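Cherche petites mains pour atelier toasts

Bonjour à tous ! Je m'appelle Vitória Bastos et je prépare chez Gotdale un petit guide du petit déjeuner – il me faut 16 personnes qui aiment le pain grillé, le vrai, avec la croûte qui s'émiette partout. 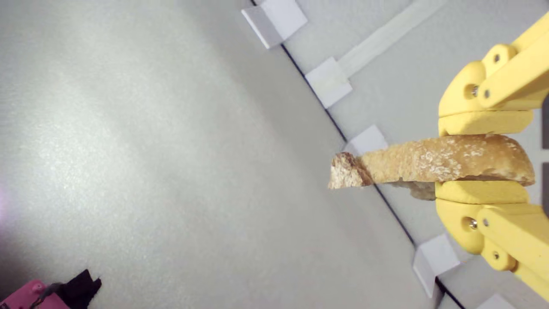 Ce qu'on fera

On coupe, on grille, on goûte, on note. Le grille-pain noir à deux fentes est posé sur la table en bois, avec le tapis de découpe vert à côté.

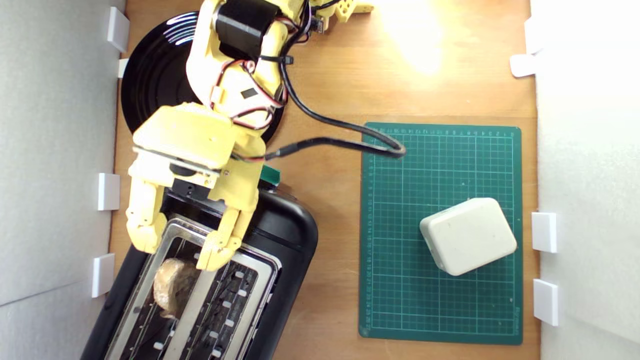
Comptez presque 9 tranches par personne (venez le ventre vide !), et apportez votre confiture préférée si vous y tenez. Allergiques au gluten, désolée, ce sera pour une autre fois.

Pour s'inscrire : un mot à Vasco Mendes, à l'accueil, avant fin août.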